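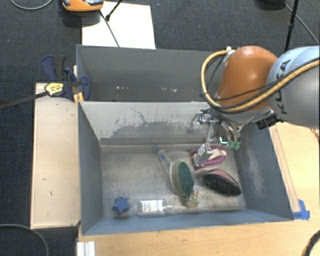
Picking cell back in service after bin collision

The bin picking cell at Skarville is running again, at reduced speed, after the arm drove the gripper into the wall of the front bin during an unattended run in May. There were no injuries and the arm itself was not damaged. The gripper needed a new finger linkage and the run was lost from pick 1,239 onwards.

Several people have asked what happened, and a few versions have been going around the building, so here is what we know.

The cell was partway through a 2,000-pick endurance run for the Turnel project. The task is simple to describe. The arm takes one object at a time out of the front bin, puts it in the rear bin, and when the front bin is empty it does the same thing in the other direction. The objects are ordinary household things and the set includes shoes, a scrubbing brush and a clear, transparent bottle. They were chosen to be awkward. Shoes roll onto their sides, the bottle is hard for the cameras to see, and the brush tends to be picked up by whichever end is worse.

At 2:40 in the morning the arm went down for a shoe close to the right-hand wall of the front bin. The long finger came down on the top of the wall instead of inside it. The planner had the wall 14 mm away from where it really was. The arm kept pushing until the force limit tripped, at which point it stopped and held position, as it is meant to. The log shows the limit was set to 100 newtons. It should have been well under that for this gripper.

Erick Simiyu found it when he came in just after seven. The arm was still holding position against the bin, with the finger bent back on its linkage. He pressed the emergency stop before going anywhere near it, took photos, and then called the rest of us. He did not try to jog the arm clear by himself, and we would like everyone to do the same if they come across something like this. An arm that is holding against a load can move when the brakes are released or when the load comes off, and the gripper has enough spring in it to catch a hand.

What went wrong

There were two separate faults, and either one alone would probably have been caught.

The first was the bin position. Both bins sit on the wooden table and are held together with a bar clamp at the corner where they meet. The clamp stops the two bins from separating. It does very little to stop the pair of them turning together, and over several hours of small knocks they had crept around. The tape at the front corner of the bin is there as a position mark, and anyone looking at it would have seen that the bin had moved off it. Overnight there was no one to look.

The second was the force limit. It had been raised two weeks earlier for a different job with the heavier El Ouafi gripper, and it was not put back when the Turnel gripper went on again. The tool change sheet has a line for payload and a line for tool centre point. It had no line for the force limit, so the person doing the change filled in the sheet correctly and the wrong value stayed where it was.

We also checked the cable conduit on the arm, as one of the early theories was that it had snagged. It had not. The loop has enough slack for every pose in the run and there was no mark on it that matched the stop. The scrapes on the inside of the bins are mostly old, and we have not tried to sort out which of them, if any, belong to this event.

What has changed

The bins are now checked against their tape marks at the start of every run and again every two hours. If no one is available to do the second check, the run stops.

Kornach has supplied a small update to the planner that measures the bin rims with the overhead camera before each cycle and pauses if any edge is more than a few millimetres out. We tested it by pushing the bins out of place by hand. It caught the shift each time we tried, although it also paused twice for no reason we could find. We have left it switched on and are keeping a note of false stops.

The force limit is now stored with the tool, so loading the Turnel gripper loads its own limit. The tool change sheet has a new line for it as well, and a second person has to initial that line. Old copies of the sheet should go in the recycling, including the laminated one by the door.

The arm is capped at half speed until the end of the month. This makes a full run a good deal longer, and we know that it pushes back the other groups who have time booked on the cell. The booking page has been updated – please check your slot, as some have moved to the following week.

Unattended overnight runs are off for now. We will look at them again once the rim check has been through a full 2,000 picks without missing anything. A proper fixture for the bins is on order with the workshop and will bolt to the table, and the clamp will come off when it arrives.

Still open

We do not yet know why the stop did not send a message to the on-call phone. The alert was generated and shows in the cell log with the right time. It never reached the phone. Erick is working through this with IT and has asked that anyone who had alerts go missing during May send him the date and the time, even if the alert was a minor one.

We would also like to hear about near misses. Two people told us afterwards that they had noticed the bins sitting slightly off the tape on earlier days and had nudged them back without writing it down. That was a reasonable thing to do at the time. From now on, please put it in the cell log too, with the direction it had moved. One line is enough.

The full incident report is on the shared drive in the Skarville folder. A printed copy is in the binder at the cell.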